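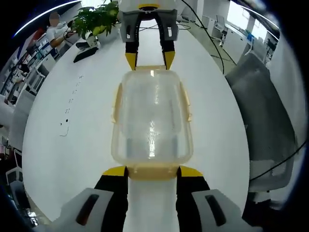

Sollura meal deliveries run in Kurow and the streets close to it. Everything is cooked in the Sönmez kitchen and packed by hand the same day. Lunches go into reusable boxes, and a clear plastic one with yellow clip tabs and rounded corners is fine for most dishes. Answers to the usual questions follow. For anything else, write to Defne Eren at the order desk.

How do I order?
Use the order form or call before noon for delivery the next day. The smallest order is 5 meals.

Do I pay a deposit on the boxes?
Yes. It is added to your first order and paid back when you close your account, provided all boxes have been returned.

Do I have to wash the boxes?
A quick rinse is enough. We wash them again in the kitchen.

Can I heat food in the box?
No. Move it to a plate or bowl first.

How big are the portions?
Soups are 300 ml. Rice and grain sides are 200 g. Main dishes vary, and the weight is given on the menu.

Do you cater for allergies?
We can leave out nuts, egg or dairy if you tell us when you order. We use all three in the kitchen, so we can't promise that a dish is free of traces.

Can I skip a week?
Yes, as often as you like. Let us know by noon the day before your next delivery.

When does the menu change?
The winter menu starts in November.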